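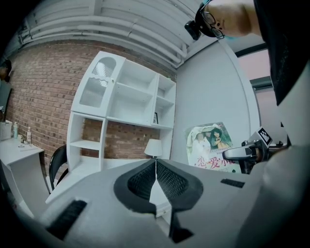
Bench, Jun 29, 2020. Glasses on, before the second round of pulls.

Glue comparison, continued. Valentin is still convinced the Neritz wood glue beats the Talham by a wide margin and wants us to switch the whole shop over. I have now read the Neritz sheet twice and I don't trust it. It gives one strength number, no wood species, no clamp time, and no word on how many joints they broke to get it.

So we broke our own. Beech lap joints, same board, cut on the same afternoon, 24 hours in the clamps at bench temperature. Hung from the beam and loaded with the sandbags until something let go.

Talham, best joint: 188 kg
Neritz, best joint: 394 kg

On paper that is a walkover and Valentin has already written it on the whiteboard with two lines under it. My problem is with the word "best." The worst Neritz joint went at 100, which is lower than any of the Talham ones. I looked at the break and the glue had hardly touched one face. Could be a starved joint, could be my spreading. Zulmira did the gluing on the Talham set and I did the Neritz set, so we have tested two people as much as two glues. Should have caught that before we cut the wood.

Also, the Neritz bottle was opened the same day. The Talham has been on the shelf since last August at least and has a skin on it. Not a fair fight.

Roswitha asked if we could just average them. We could, but I don't know what an average of 394 and 100 would tell anybody who has to sit on the chair.

Warm water test: both sets in the bucket for 90 minutes. Neritz is sold as water resistant. Two of its joints could be twisted apart by hand afterwards. Talham makes no such claim and did the same. Valentin says the water was too hot. The thermometer was in the drawer, so he may be right and I can't prove otherwise.

Clamps: the small Zultby ones slip on beech unless you put card under the jaws. Roughly a third of my set had moved overnight. Marked those joints with a pencil cross, they should not go in any table.

To do:
New bottle of Talham, opened same day as a new Neritz.
One person glues everything. Ursina has offered and has no opinion on either brand.
Weigh the glue going on.
Thermometer IN the bucket.
Whiteboard figure stays up if it must, but with the 100 next to it.

No switch until then. There is enough Talham for the Wattimena chairs anyway, and I would sooner scrape off a skin than redo a set of legs.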